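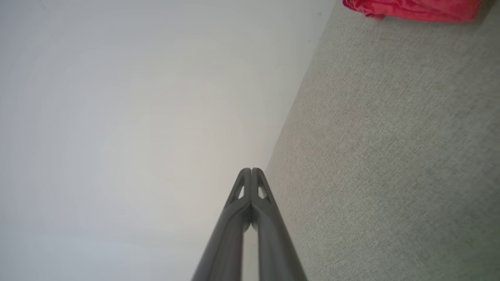 January, started 8.40 am

Carried on with team kit on the two-arm setup. Hepburn want to know by the end of the month whether the Davonbridge sorting room can take one, and the bulk of their work there is sports kit, so there is no point in my spending more time on towels. Towels went well enough before the break and are written up separately.

Settings as left before the break, except that I brought the closing speed down on both grippers. The Rusis software had reset the left wrist limit to default after the update. Put it back by hand and wrote the value on the card by the power switch. Whoever updates next, please check it before the first run.

First hour was pick and spread only, no folding. The arms are meant to find an edge, hold it with one side and bring the other across. Shiny fabric is the difficulty. The planner likes to pick at a colour change because it reads it as an edge, and on a striped top there are colour changes all over the place.

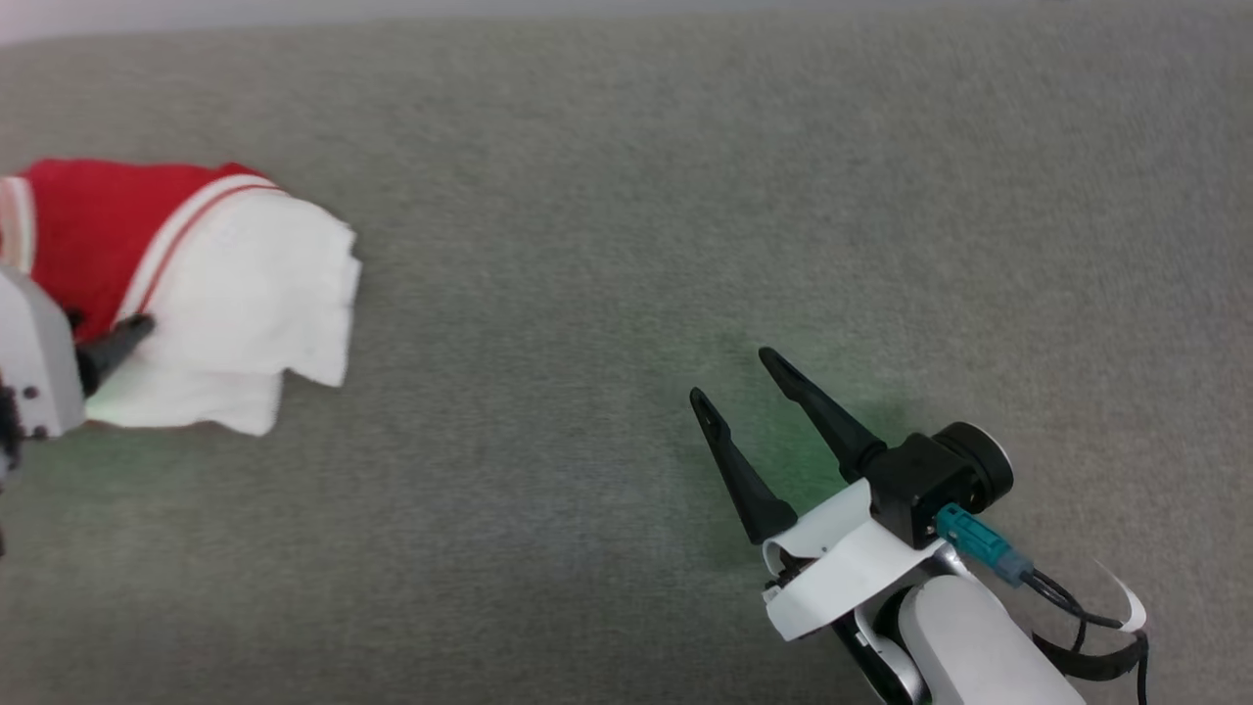
Left arm holding the top where the red meets the white panel. Right arm still open.

Tried telling it to ignore any stripe narrower than a finger. Better on the sleeves, worse on the hems, where the stripe is often the only thing marking the hem. Left the rule on for tops and off for shorts. That means somebody has to tell it which is which, and at Davonbridge the bags come in mixed.

Logged 19 failed picks before lunch. Most were the second arm arriving after the cloth had shifted. A few were my fault for moving the start position and not saving it.

Rang Innes Strachan at Davonbridge at 11.30. She runs the early shift. They handle some 2,000 pieces a week, and she was clear that folding is not what wears people out. It is bending into the cages and shaking out wet-weather kit that has been stuffed in with the socks. If the arms only fold, her people will spend longer at the cages and less time at the table, and the table is where they get to stand up straight and talk to each other. She would sooner have a machine that loosens the bundle and hands it on.

That is a different job from the one in the Hepburn request. I have noted it here and will put it in the report, because the request was written at the Kurkville office and I don't think anyone on the shift saw it. 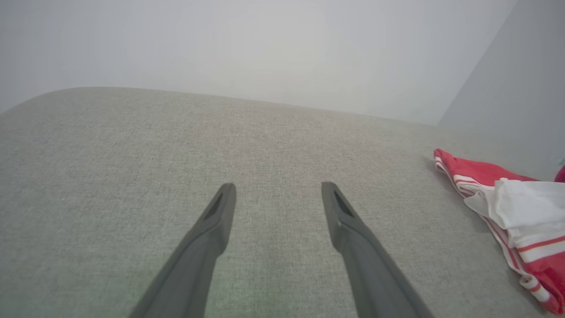 Will the folding station mean fewer people on the shift?

Hepburn have told the shift that two people would move from folding to checking and repairs, on the same hours and pay. Innes has asked for that in writing and has not had it yet.

The repairs point needs care too. Checking is now done while folding: people feel a loose seam or a split waistband as it goes through their hands. If the arms fold, that check has to happen somewhere else, and it has not been allowed for in the timings. I have added a line for it.

Afternoon, shorts and other small pieces. Tried a lower approach with the fingers coming in nearer the surface. Stopped at 3.15 to look at the cable on the right wrist, which I want clipped further back. Grey covering stays on for now – it gives the tips something to press into.
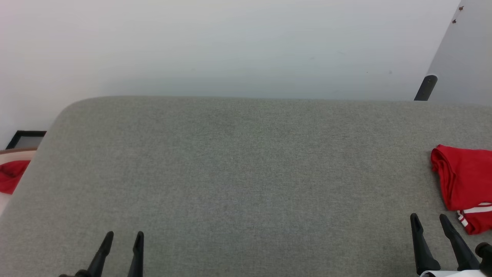 Both grippers over the grey felt, red piece with the white stripes at the right.

To do:
Save the start position under a new name.
Clip the right wrist cable.
Ask Innes for a mixed bag straight from the cage, unsorted.
Try loosening a bundle, no folding, and time it.
Send Kurkville the note about checking before they fix the timings.

We use cookies to remember your settings and see which pages are read. Accept all / Manage preferences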